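Signing up for a drug trial at 50-something: notes so far

So I did the thing I kept saying I'd do and enrolled in a clinical trial. A few of you asked about it after I let it slip in the comments in March, and I've been putting off writing it up partly out of laziness and partly because I wasn't sure what I was allowed to say. I asked. I can say pretty much anything about my own experience, and I can't post the paperwork itself. Fair enough.

The short version: it's a migraine prevention pill, the study calls it Gesent, and I either am or am not taking it. That last part drives my sister up the wall. She calls every couple of weeks and says "well, do you think it's the real one?" and I say I have no idea, and she says "but what do you THINK?" I think it's a small white pill, is what I think.

I've had migraines since college. I've been on the blood pressure ones, the seizure one that made me forget the word for "colander," and an antidepressant that did nothing for my head but did make me weirdly calm about the plumbing. When my neurologist's office handed me a flyer about the study I put it on the fridge and ignored it for most of the winter. Then I had a run of bad ones in February, three in one week, and called the number while I was still lying on the bathroom floor with a washcloth on my face.

The screening call was long. Over 500 questions, or that's how it felt by the end (it was probably more like forty, but a lot of them had parts). What do you take, what did you take, when did you stop, have you ever fainted, do you eat grapefruit. I do eat grapefruit! I don't anymore, at least until this is over.

Then there's the consent visit. I had pictured signing a form. You do sign a form, but first somebody goes through the whole packet with you out loud, and they stop and ask you to say parts of it back in your own words. I liked that more than I expected to. I've signed mortgage papers with less care. The nurse didn't rush me at all and when I asked what happens if I just quit in the middle, she flipped right to the page. You can quit. They'd like you to come in for one last blood draw, and that's it.

They're looking for 1000 people across all the sites, split evenly between the drug and the placebo, so 500 and 500. I asked why so many for headaches, and she explained that migraines go up and down by themselves, and people tend to sign up when they're at their worst (hello, bathroom floor), so lots of folks get better on a sugar pill just because their bad stretch was ending anyway. You need a big crowd on each side before you can tell the pill from the calendar. That made sense to me and also made me feel a little seen.

Recruiting has been slow at my site, which is in Vunosia. It's a 50 minute drive for me and there's only the one highway, and I suspect that's a big part of it. People out here work shifts. A visit at 10 in the morning means losing half a day's pay, and the travel money covers gas and a sandwich. If they had evening hours I bet they'd fill those spots in a month. I said so on the little feedback card. I also said the waiting room chairs were terrible.

What the day to day looks like: one pill with breakfast, and a diary on a phone app called Clotum that pings me at 8 p.m. Did you have a headache, how bad, how long, did you take anything for it, did you miss work. It takes two minutes if the answer is no. If the answer is yes, it's the last thing on earth I want to be doing, looking at a bright screen -- and you can't turn the brightness down inside the app, it just uses whatever your phone is set to. I've started filling it out with sunglasses on. If you miss 3 days in a row somebody calls you. I've missed two in a row, twice, and sweated it both times.

Side effects, since people want to know: dry mouth. Maybe. I also live with forced air heat and drink a lot of coffee, so who can say. I had a strange metallic taste for four days in April and dutifully reported it, and they dutifully wrote it down.

Has it worked? I've had fewer. I went from nine headache days in February to five in April and six in May. See the paragraph about the calendar, though. I keep reminding myself that I'd probably have felt this hopeful about a Tic Tac.

One thing I'd tell anybody thinking about it is to call your insurance first. The study pays for the study drug and the study visits, but my regular rescue meds still go through my plan at Pugh, and it took two calls to get someone there who understood that being in a trial didn't mean I was covered elsewhere for everything. Get the name of whoever you talk to and write it down.

Next visit is in July, with an EKG and more blood. I'll post again after that, unless it's boring, in which case I'll probably post about tomatoes.

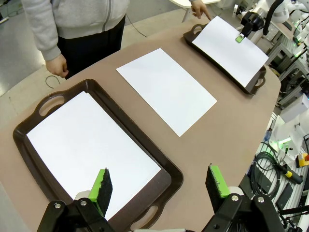
Marlene wrote that she did a trial for asthma a while back and they mailed her a letter when it was all over telling her which group she'd been in, but it took so long she'd moved twice by then, so make sure they have an email for you too. She was on the placebo, by the way, and she would have sworn up and down it was the real stuff.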